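Cahier de manip -- poste Tistanik
24/10/2022

Reprise des démonstrations en téléopération sur la scène simulée, bras jaune, trois cubes (noir, vert, bleu) et le carré façon liège au milieu de la table. Consigne inchangée : amener le cube demandé sur le carré, ouvrir, remonter, revenir en position de départ. On commence par le noir.

Réglages : gain en translation descendu à 40 % sur la manette. À 66 % on dépassait le cube presque à chaque approche et on corrigeait en latéral juste au-dessus, ce que la politique recopie ensuite très bien. Rotation du poignet laissée libre, à revoir.
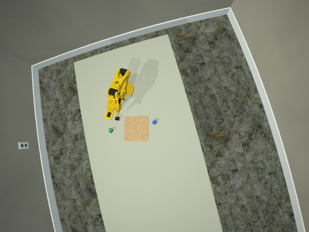 La descente reste le moment délicat. Sans retour d'effort, je me fie à l'ombre et à la cote z affichée dans Kuvia. J'ai pris l'habitude de marquer un arrêt avant de fermer la pince, mais ces arrêts se retrouvent dans les trajectoires -- il faudra les couper au rééchantillonnage ou perdre l'habitude.

Bilan : 68 essais enregistrés, 9 rejetés (cube lâché trop tôt, ou posé à cheval sur le bord du carré). Les rejets sont gardés dans un dossier à part, format Whitlock, avec le motif dans le nom du fichier.

Problème ouvert : l'horodatage de la manette dérive par rapport à celui du simulateur. Visible surtout sur la fermeture de la pince, qui arrive en retard dans le journal. Même symptôme que sur le poste Anthorpe.

À faire : varier la position de départ des cubes, refaire une série avec le vert, puis le bleu. Entraînement repoussé à novembre tant que la dérive n'est pas corrigée.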